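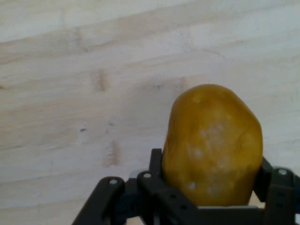

For two years I write software for robot arms at a small company, Renbridge, and in that time I have changed my mind about one thing. I used to think that a planner must know as much as possible. Now I think that most planners know too much, and that the money and the evenings should go to the last few centimeters before the object is touched.

Let me explain from where this opinion comes. Our picking stack had the shape that everybody draws on a whiteboard. A detector finds the object, a pose estimator says how it is turned, a grasp planner proposes candidates, a motion planner makes a path, and the controller follows it. Each box was written by a person who was proud of it, and I was the proud person for the grasp planner. It sampled 200 candidates for every object and gave each a score. When a grasp failed, my first reaction was to ask for 400.

It did not help. With 400 candidates the best score was a little higher and the arm waited longer before it moved. The failures stayed in the same places. When my colleague Pacita Belmonte went through the logs in May, she sorted them by the moment of failure and not by the object, as I always did. Almost all of them happened after the planner had finished its work. The arm was going to a place that had been correct when the plan was made, and no part of the code asked again.

Potatoes are a good teacher here. A box has faces, and a pose estimator can be right or wrong about them. A potato has no face. You can call one end the top, and for the next potato this word has no meaning. Our pose estimator gave us a full orientation with three angles every time, with great confidence, and from one cycle to the next it would turn the answer over. The planner believed it and threw away a good approach to look for another. What the fingers need is much less: where is the long axis, how wide is the thing between us, and are we centered. These three can be read from the wrist camera at every step, also when one finger already hides a part of the view.

So we removed things. Lovely Evangelista rewrote the approach as a simple servo loop, which corrects the hand from the wrist view until the fingers close. The planner now gives 7 candidates and stops. The code is shorter, and when it fails I can read the reason in one log file, without opening four windows.

I know the objections, because I made them all myself. The first one is that a local loop is blind to the world. This is true. It will not find a way around a shelf, and it will not know that the elbow is close to a wall. For that we keep the motion planner, and I have no wish to remove it. My complaint is only about asking it to be exact in a place where it has no fresh information.

The second objection is more serious. A friend who works at Gilchrist told me that learned policies will soon eat all these boxes together, so there is no point to polish one of them. Maybe he is right. But when I look at what people feed to such policies, the wrist view is there again, and the same old troubles come with it: exposure, delay between the image and the joint readings, calibration of the camera to the hand. On our arm the delay was 26 milliseconds and was not written down in any place. A network can learn around such an error, I suppose, and then you have paid for a network to hide a bug.

This brings me to tooling, where I am the most stubborn. We had a beautiful viewer for plans. You could rotate it, and visitors liked it. We had nothing to replay the wrist images together with the finger positions on one time line. Pacita made such a tool, with an ugly gray window and a slider, and we called it Fudeo. I have learned more from that slider than from my scoring function, and I say this with some pain.

If you are starting a picking project now, I would suggest to write the replay tool first, then the closing of the hand, then the approach, and the planner at the end. It is the opposite order from the one I followed. My manager still asks sometimes when the 400 candidates are coming back. I keep that branch, but I did not merge anything into it for a long time.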